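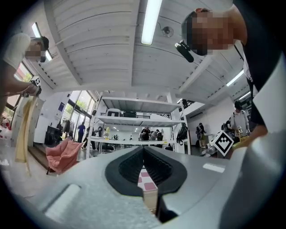
Pesent is a baked dish of white fish and sliced potato from the valley of Sterine, eaten mainly in February. The fish is salted for 2 hours, rinsed, and laid over potatoes that have been parboiled for 5 minutes. Onion, vinegar and dill are added before the dish is covered.

Preparation
A 50 g piece of butter is the usual fat, though lard occurs in older versions. The dish is baked covered until the potatoes are soft, then uncovered to brown.

Variants
In Mement the potato is replaced by turnip and the vinegar by sour cream. Takumi Shimada's survey of the region's cooking lists almost 293 household recipes, most of them without dill.

See also
Fish pie
Mujić (bread)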